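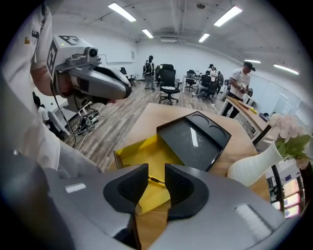
Handheld gripper demos: how many before you stop?
Board: Manipulation and Learning > Data gathering
Started June 26, 2018

harbmaster
We're collecting examples for a pick-and-place policy. People hold the gripper, do the task with it, put it down, do the task again, and slowly lose the will to live. Task is pen out of tray, pen back into tray. Fingers are the soft rubbery kind.

As of last night we have 2,509 episodes. The policy trained on them can find the pen, approach the pen, and close confidently on the air next to the pen. My boss would like 100 more. I would like to know whether 100 more of the same thing has ever fixed anything for anyone.

Setup in case it matters: several people recording in one open room, each with their own gripper, fixed table height, start pose marked with tape.

tamer_fakhoury
How many different people did those 2,509 come from?

harbmaster
Mostly four. One of them did the lion's share because he is fast and doesn't complain.

tamer_fakhoury
Then you have a very nice model of one fast man. Fast people skip the pause before closing. In the video it looks like the fingers were always going to be there. A policy watching that has no idea when the decision to close happens, so it guesses early.

Slow him down or swap him out. We did this at Vollau last October and got more from 15 careful episodes per person than from a whole week of the speedy guy.

plankfloor
Disagree, at least in part. Closing on air next to the object is a timing mismatch nine times out of ten. Your finger width signal and your video are off by a few frames. Check that before you insult the fast man.

Easy test: open and close the fingers ten times in front of the camera with nothing in them, then plot the width against what you see in the video. If the line moves before the fingers do, there's your answer, and you can stop blaming people.

tamer_fakhoury
I wasn't insulting him. I said he was fast.

plankfloor
You said it in a tone.

nkassab
Nour Kassab here, I run collection for the Ukholm kitchen set. Both of you could be right and it would still be worth looking at the start pose. Tape marks are great for comparing runs and awful for training. If every episode starts from the same square of tape, the policy never sees what a slightly wrong approach looks like, so it never learns to fix one. Ours would miss by a finger's width and carry on with the rest of the task, lifting nothing, with great dignity.

What helped us:
Pull up the tape.
Ask each person to start somewhere they find a little annoying.
In every tenth episode, miss on purpose, then recover and finish. Keep those. Label them so the next person doesn't throw them out as bad data.
Turn the tray between episodes. Move the pen too, including up against the wall of the tray where it's a pain to get at.

gearlash
The miss-on-purpose thing makes me nervous. We tried it and the policy learned to miss on purpose. It was extremely good at it.

nkassab
How many of yours were misses?

gearlash
Half.

nkassab
Well.

gearlash
It was a bold summer.

harbmaster
OK, this is useful. Question on the background. There are people walking around behind the table, other folks recording at other desks, chairs that wander. My boss wants to put up curtains so the model "only sees the task." I say leave it. Who wins?

plankfloor
Curtains. You have a small data set and one task. Give it fewer things to be wrong about. Open it up later once it can pick up a pen.

tamer_fakhoury
No curtains, please. It will work beautifully until someone opens the curtain. We had a policy that depended on a chair. I found out when the chair was moved to a meeting.

nkassab
No curtains, but move the table now and then. A busy background that stays put is nearly as bad as a plain one. Same goes for clutter on the table. We keep a few things there that have no part in the task, like a vase of fake flowers or a box lid. Shift them between batches and make sure they aren't always on the same side. If the vase is always on the right, the vase is a landmark, and you've trained a very expensive vase follower.

plankfloor
I would like it noted that I still think curtains.

tamer_fakhoury
Noted, and filed with the chair.

lundedine_intern
Lurker, first post, sorry. I'm one of the people holding the gripper (different company, Lundedine). Can I say something from the tired-wrist side? After an hour I stop turning my wrist and start turning my whole body, because it hurts less. My episodes from the afternoon look nothing like my morning ones. I was told this is "natural variety." I don't think it is. I think it's my shoulder.

Also we were told to talk less, but the quiet is worse. You go into a kind of trance and then you realize you've done the last several with the lens half covered by your sleeve.

nkassab
It's your shoulder. Stop at 18 episodes, take a break, trade places with someone who has been doing the reviewing. Roll your sleeves up. And whoever called it natural variety should take a turn after lunch.

gearlash
Seconding the trade. Reviewing your own kind of mistakes for half an hour does more than any instruction sheet. I have written four instruction sheets and can report that they make good coasters.

harbmaster
Update, ran plankfloor's open and close test over lunch. The width signal is ahead of the video. Not by a lot, but by enough that on a fast grab the fingers are "shut" while the picture still shows them open.

plankfloor
I'll take my apology in writing.

tamer_fakhoury
That only bites you because the grabs are fast. So I'll take half.

harbmaster
You can share it. I'm shifting the timestamps on the old set tonight and retraining before we record anything new. Tape comes up tomorrow. The boss gets his 100, but split evenly between people, with ten planned misses in there and the tray turned every time.

nkassab
Keep the corrected old set and the new hundred separate for the first run, or you won't know which change did what. Also check if the offset is the same on all your grippers. Ours weren't. The Harb units drifted over a long session too, so we do the open and close thing at the start and end of every batch now.

harbmaster
It had not crossed my mind that they would be different from each other. Going to go test the rest.

harbmaster
They are different from each other.

plankfloor
Curtains would have been cheaper.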